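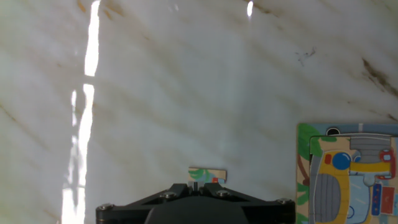
The Heddale Puzzle Set is a recorded manipulation package for labs that train robot arms on fine insertion. It covers one family of tasks: picking up, moving and placing pieces of children's picture puzzles on a hard, shiny surface. The pieces are small, and a narrow pair of fingers closed on one leaves little of it showing to the wrist camera. The polished stone pattern also throws back long bands of overhead light, and we left these in the recordings.

What you get
1,206 episodes recorded at 30 frames per second
Wrist and fixed camera views, time-aligned
Joint positions and gripper opening for every frame
Loader scripts and the Skikmont baseline policy

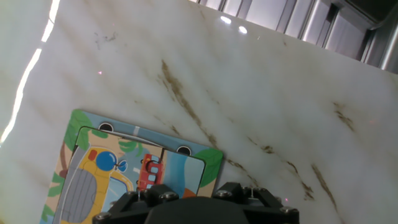

Board pose is varied between episodes. An operator turns and shifts the board before each start, so a policy can't learn one fixed approach. With the board at a slant to the gripper, as it is in this wrist view, a bracket can cover part of the picture just when the fingers need to line up with it. In our tests the wrist view alone was weakest in these poses. Adding one fixed view helped most during the last part of the approach.

Method
The baseline is trained in 2 stages. The first learns reaching and grasping from all episodes. The second is trained only on the final segment before release, using crops from both camera types.
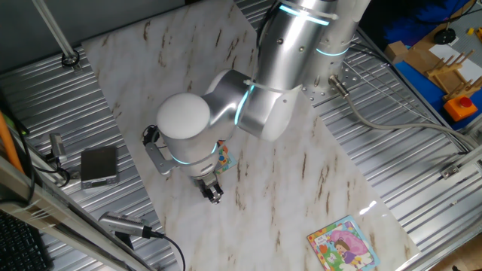

We call this second stage Kullard refinement, and it can be switched off in the configuration file. Each policy was scored over 100 trials with board poses held out of training. Trials were stopped if the gripper pushed the board or dropped the piece. Failed trials are included in the download, labeled by cause.

Most remaining errors are small rotations at release. Glare causes fewer failures than we expected, though it still affects piece detection near the bright bands.
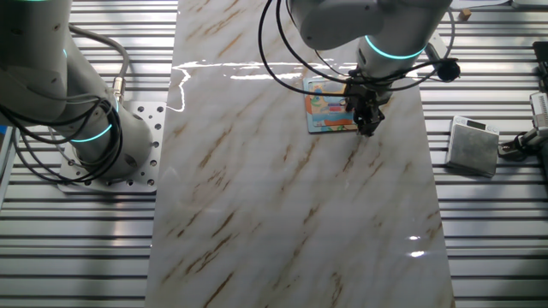 Bench with two arms, marble-patterned board and small digital scale.

Licensing
Single-lab and multi-site licenses are available from Selvanayagam Robotics. Both include the failure labels and one year of updates. The next update is planned for September and adds new board poses. Existing customers don't need to reinstall the loader.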